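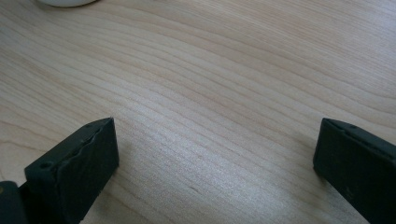
The Duggan tabletop from low down, with a patch of bright sheen on the finish.

Sosell Duggan desk top: long-term review

Tested: Duggan top, blond finish, on a Javar fixed frame
Length of test: October through spring, daily use
Reviewer: Gwilym Hughes

Sosell sells the Duggan as a bare top. There is no base in the box, no drilling and no hardware apart from a small bag of felt pads. That makes it a simple product to review, and most of what follows concerns three properties: how flat it is, how the finish holds up, and how it behaves under light. The last of these takes up more space than I expected when I started my notes.

Price and delivery

I paid $286 with shipping. The top came on a Friday, flat between two sheets of rigid foam with cardboard corner caps. The corners were clean. One foam sheet had split along its length and left crumbs stuck to the underside, which a vacuum brush removed. Two people should carry it. One person can manage on level ground but will have trouble with a stair landing.

The instruction sheet is a single page. It recommends leaving the top unwrapped in the room for a day before fastening it to anything, and I did that.

Construction and flatness

The top is 167 cm long. I checked it with a steel straightedge laid lengthwise, crosswise and on both diagonals. Before mounting, the largest gap I could find was lengthwise, near the middle, where a 0.5 mm feeler gauge would pass and a 0.6 mm gauge would not. After mounting on the Javar frame the gap closed to the point where the 0.5 mm gauge no longer went in. Six months later the reading is the same.

I repeated the crosswise check in winter with the heating on. There was a slight change at the end nearest the radiator, within the accuracy of my tools. Anyone planning to put a top like this directly against a heater should still leave a gap.

Sosell lists the product simply as blond wood with a clear seal. I asked the company which species is used on the face and whether it is solid or veneered. The reply said that the face material varies by batch and did not answer the second part. For a product at this price I would like a plain statement on the product page.

Grain

The grain is a strong pattern, with long curved bands that spread apart in some areas and tighten in others. Some of the lines are thin and sharp and some are wide and soft. The color runs between a light beige and a slightly darker one. From a standing position the contrast is low and the surface looks close to a single tone. From a chair, looking across it, the banding is much easier to see.

Buyers who want a neutral surface should know this before ordering. Sosell's product page shows the top from directly overhead in a small picture, and at that size the figure almost disappears. I like the pattern. Eleri Gape, who shares the office and tested the same top in the darker finish, finds it busy under paperwork and keeps a plain desk mat on hers.

There is one practical effect. Thin pencil marks and short pale hairs are hard to spot against the lines. I have wiped down the desk, judged it clean, and then felt eraser dust under my wrist.

Finish

The surface is smooth and feels lightly sealed. It does not have the thick, plastic feel of a heavy clear coat. A fingernail drawn across the bands picks up very little texture.

I ran the tests I use for any work surface, on an area at the back corner:

Water, left for four hours: no mark after wiping.
Black coffee, left for one hour: no mark.
Black coffee, left overnight: faint ring, gone after a wipe with diluted dish soap.
Ballpoint ink, left for ten minutes: most came off with soap, the rest with rubbing alcohol. The alcohol dulled a spot the size of a dime, visible only at a low angle.
Permanent marker: did not come off fully. I stopped before damaging the finish.
Hot mug without a coaster: a cloudy patch that faded over two days.

Scratch resistance is average. Sliding a ceramic mug with an unglazed foot left fine lines. A laptop with rubber feet left nothing. A metal ruler used as a cutting guide left a shallow groove the first time it slipped, and I now use a cutting mat.

Sheen

On paper the finish is satin. In use it reflects more than the word suggests. With light coming from in front of the sitter, a broad bright patch forms across the middle of the top, and the grain inside it turns pale and nearly silver. The lines stay visible but lose most of their contrast. Toward the sides the color goes back to a warmer beige.

The patch moves with the light and with the height of the eye. Standing, I barely notice it. Seated, with a window facing me, it falls where a notebook would go. On overcast days it is soft and causes no discomfort. In direct sun it is bright enough that I lower the blind.

Turning the desk so the window is to the side solved most of the problem. A lamp mounted high and slightly behind the shoulder is also better than one standing at the back edge. I tried both positions with the same 4000 K bulb, and the difference was clear from the chair.

For comparison I put an Oser top of similar color next to the Duggan for a week. The Oser has a flatter, chalkier finish and shows almost no bright patch under the same window. It also stained with coffee in under an hour. The two products have made opposite choices, and which one is preferable depends on whether drinks or glare are the larger issue at a given desk.

Mounting

The underside has no pilot holes. The Javar frame needs ten screws, and I drilled for each with a depth stop on the bit. The material drilled cleanly with no breakout. Screws held on the first attempt, and I removed and refitted two of them without loss of grip. I would not repeat that many times without inserts.

Edges are lightly rounded on the top side and nearly square underneath. The front edge is comfortable for the forearms over a full working day. The underside edge is sharp enough to notice when lifting, and I went over it once with fine sandpaper.

Cable holes are not offered. I clamp a tray to the back edge, which has left no dents with the felt pads in place.

Cleaning

A damp microfiber cloth followed by a dry one is enough for daily use. A cloth that is too wet leaves streaks, and these show in the reflective area more than anywhere else. Spray polish made the glare worse and attracted dust, so I washed it off with mild soap the same evening.

Good points

Flat on arrival and still flat.
Good resistance to water and coffee.
Attractive grain for those who want it.
Drills cleanly.

Weak points

Glare when facing a window.
Face material not stated.
Marker and alcohol both leave permanent traces.
Product page gives a poor idea of the grain.

Rating: 4 out of 5

I am keeping the Duggan on the Javar frame. For a room with side light it is an easy recommendation at $286. For a desk that has to face a window, order the Oser or budget for a mat. Sosell takes returns on unmounted tops only, so place it in position and check it from a seated height before drilling.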